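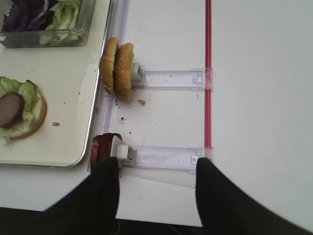

Adjunto 1: la hamburguesa a medio montar, con su recipiente de hojas moradas y lechuga cortada.

Hola otra vez, reabro el ticket porque lo de las fotos del recetario sigue igual. Os cuento desde el principio, que la otra vez me enrollé y creo que no se entendió nada.

Tengo el blog en Zivgate con el plugin de galería de Plutosance (el de pago). Hasta febrero todo iba de maravilla: subía las fotos, se generaban las miniaturas y listo. Desde la última actualización, la foto grande se ve perfecta en el editor, pero en la portada me sale un cuadradito gris con el icono roto. Y lo raro es que en el móvil a veces sí carga y a veces no – según le da.

Lo que he probado ya:

Vaciar la caché del navegador y la del plugin. Nada.

Desactivar todos los demás plugins, uno por uno (son 11, me llevó media tarde). Tampoco.

Volver al tema por defecto. Aquí sí cambió algo: las miniaturas nuevas aparecían, pero las viejas no. Al volver a mi tema, todas rotas otra vez.

Regenerar miniaturas desde el panel. El miércoles lo dejé puesto a las ocho de la tarde y se quedó clavado en 897 de 2,066. Lo lancé otra vez por la noche y se paró en el mismo número exacto, así que yo diría que hay un archivo concreto que lo atraganta, ¿no?

En el registro de errores me sale todo el rato lo mismo: "memoria agotada al procesar imagen". Pregunté a mi hosting, Hirvonen, y me dicen que el límite de memoria está bien y que hable con vosotros. Y vosotros me dijisteis que hablara con ellos, jeje.

ACTUALIZACIÓN: ¡he avanzado! Miré qué archivo venía después del 897 y es un PNG enorme que subí hace siglos, una infografía de quesos. Lo he borrado, he vuelto a lanzar el proceso y ha llegado hasta el final. La portada ya se ve entera en el ordenador :)

Me queda una cosa: la foto del adjunto 1 sigue saliendo en gris en el móvil, y solo esa. La he resubido dos veces con otro nombre. ¿Puede ser la caché de vuestro CDN? Si la podéis purgar desde ahí, genial – yo no encuentro el botón por ningún lado.

Dejo el ticket abierto hasta que me digáis algo. ¡Gracias por la paciencia!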